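### 4.2 Who stays with the school paper

I'll admit I went into this part expecting the keen astronomy types to drop out first (I was one of them at school!), and I was wrong. Of the 600 pupils we wrote to, 581 sent the form back, and those who already belonged to another club were the ones still writing in December. Grímur Oddsson, who read all the forms with me, thinks deadlines suit busy people, and I've come round to his view.

We then sat down with 10 pupils from Hinden and 10 from Romo for longer chats. Most talked about friends before they talked about writing, and a few never got to writing at all – one girl at Romo gave me a very full account of the bus home.

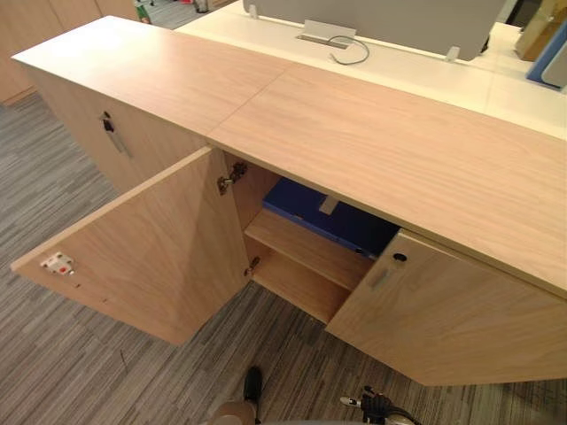 **Figure 3.** Office storage cabinet with two doors open.

Lashari makes a similar point about school radio, which I come back to in 4.3.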